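Stilasent Home & Bench: Tips
Cords, Cables and the White Table

Posted 2025-08-22 in Workshop

I bought a white worktable because I had read that a pale surface makes small screws easier to find. True enough. It also makes pencil marks, coffee rings and every black cord in the room easier to find, and after a year with it I have opinions about cords.

Most of what follows works on any table. If yours is dark brown you may need it less, or you may simply have stopped looking.

Start with everything off. Unplug the lot, carry it to the floor and wipe the table with a damp cloth and a drop of dish soap. Dry it before anything goes back. While the cords are down there, run each one through the same cloth, plug end last and not too wet. Check for nicks as you go. A power cord with a split jacket goes in the trash, and electrical tape does not change my mind about this.

Then put back one thing at a time, and run its cord before you reach for the next. 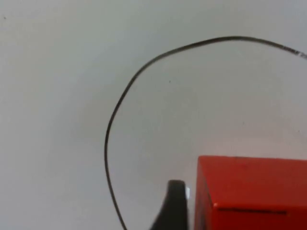
Red box, pale surface, one long black curve.

Give boxes a fixed spot. A small parts box that wanders will sooner or later be parked on top of a cord, and you will find out when you pull the cord. I keep mine near a front corner, where my hand goes anyway. Bright colors are good for this. I once owned a tasteful gray box and spent much of December looking for it.

Coil loosely. A cord wrapped tight around its own plug will remember the insult for years. Make circles the size of a salad plate, let the cord turn the way it wants to, and close with a strip of hook-and-loop. The Flistola strips come 435 to a roll, which should see out me and the next owner of the house. Zip ties are fine behind a desk you never intend to move, and a nuisance everywhere else.

Label both ends. Masking tape folded into a flag will do, marked with something better than "black one." I have labeled a cord "black one." There were four.

Leave slack wherever something moves. Lamps on arms, monitors on brackets, anything that swings or folds needs enough cord to reach its farthest position without tugging at the socket. Move the thing through its whole range by hand, with the power off, and watch the cord. Fasten it only when you have seen the worst. 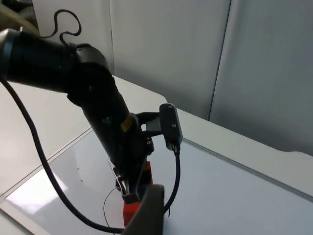

Photo: Timo Wegener / Sandu

Too much slack is the other mistake, and it's the one I make. A spare loop hanging over the front edge will be caught by a sleeve or a cat. Send the extra toward the back and clip it under the tabletop. Adhesive clips hold better if you wipe the spot with rubbing alcohol first and then leave them alone overnight, before hanging any weight on them. The packet says this too, in very small type.

If a cord has to cross the work area, take it along an edge. When it can't go along an edge, tape it flat for the job and peel the tape the same day. Old tape leaves a stripe. For the stripe: a little cooking oil, ten minutes, then soap.

Cords you can't identify get a shoebox with a date on the lid. After a year, take the box to electronics recycling without opening it. Opening it is how I came to own a charger for a phone I sold two apartments ago.

A reader at the Jakalora repair evening asked how often all this needs doing. The full clear-off, twice a year. The table wipe, whenever your elbow sticks.

Filed under: Cords, Worktables, Small Storage
372 readers saved this tip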